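Skokwood Botanical Wallpaper, Large Print - a review

Rating: 5 out of 5 for looks, 4 for patience

I have been putting off this review for three months because I wanted to live with the stuff first. Well, I've lived with it, and I still grin every time I switch the lights on. I had three small walls to cover and I was all set to paint them white like everybody else does. Then I saw the big Skokwood print on sale in January and that was the end of the white paint.

What got me was the scale. Most floral papers I looked at had tiny sprigs that turn to mush from a few steps back, and the sample from MacLeish (nice people, lovely thick catalog) was exactly that. On this one the flowers are huge! Pink, golden yellow, white, a bit of lavender, all drawn in fine line over gray ferns. The gray is what saves it, I think. It calms everything down and lets you go big in a small space without feeling like you're sitting inside a birthday card.

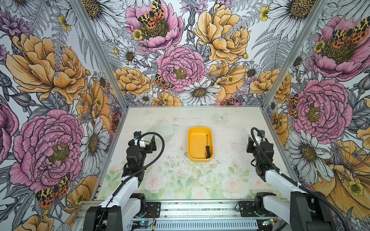 Doesn't a print that size look chopped up on narrow walls? I have a closet about as wide as a door and I'm scared I'll end up with half a flower on each side and nothing whole in the middle.

Fair question, and it was my worry too. You will lose parts of flowers, no way around it. My advice is to pick the one bloom you like best, put it in the middle of the wall you look at most, and work outward from there. The pattern repeats every 24 inches, so on a short wall you don't get many chances. Lay the strips out on the floor before you cut. I didn't do it the first time and had to order an extra roll, which I'm still a little sore about.

Corners were easier than I expected. Mine have silver aluminum posts in them, so each wall ends at metal and the pattern doesn't need to match all the way around. If your corners are bare, go slow and wrap a little paper past the turn.

Now, the tabletop. I went with the Jerent one, pale with faint roses and a few pastel butterflies, and my sister said flowers on flowers was a mistake. I love it - the colors are so washed out that it reads as almost plain next to the walls, and a bright thing set down on it really pops. My yellow plastic tray has never looked so good. One complaint: a pale top shows every speck. I keep a soft brush handy, and the top still needs it more often than I'd like. 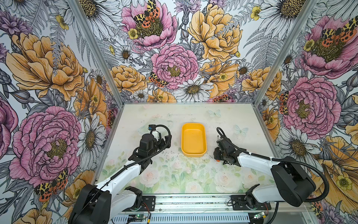
Yellow tray, pale roses: the soft tabletop print next to the Skokwood walls.

Cleaning the paper itself has been fine so far. The leaflet says it will take up to 800 gentle wipes, and I'm not going to be the one to test that. A barely damp cloth took off a pencil mark. I haven't tried anything greasy and would think twice before hanging it behind a stove.

The paste is where my missing star went. Skokwood sells its own, and it grabs fast, too fast for anyone working alone. I switched to a tub from Stulach after the first wall and had a much happier afternoon, with time to slide each strip into place and smooth it down. 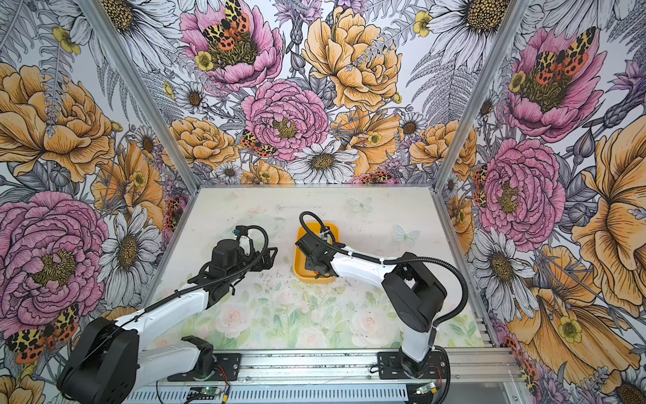

A word on living with a busy pattern, because people ask me if I'm tired of it yet. I'm not, and I think that's down to the small stuff tucked in among the big blooms. It took me a while to properly notice the moths. There's one with spotted yellow-and-black forewings and orange-red hindwings sitting right on the dark center of a peony, and now it's the first thing I show anyone. The white daisies are good too, they give your eye somewhere to rest. If insects bother you, even drawn ones, ask for a full-width sample before you buy, as the little one in the mail may not have any on it.

Would I buy it again? Yes, and I'm already eyeing the hallway. Get one more roll than you think you need, and check that they're all from the same batch before you open them.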